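How Do You Shop for a Robot?

Say your school club wants a robot that can pack bags and sort things into trays. Cool! But before anyone spends a penny, somebody has to make a plan, and that's a fun puzzle all by itself.

Start with the job. What will the robot pick up? A wooden block is easy. It has flat sides and it stays the same shape. A thin plastic bag is a real challenge – it folds, it wrinkles, and it's see-through, so a robot's camera can have a tough time telling where the bag stops and the table starts!
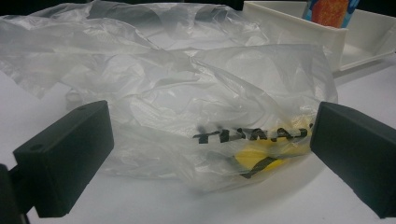

So the next thing on the list is fingers. Robot fingers are called grippers, and they come in lots of shapes (some are even soft and squishy!). The club at Trekercombe made its list with a coach, Amerley Kwofie. The robot arm they liked cost $3370. The gripper was extra, and with it the total came to $3598. Wow!

Then they added the small stuff: spare finger pads, screws, a sturdy table, and a tray to drop things in. Small stuff adds up fast, so write down every bit of it.

Now try it yourself! Pick one chore at home, like putting away socks. Draw the robot you'd need, list its parts, and ask a grown-up to help you look up the prices. Which part costs the most?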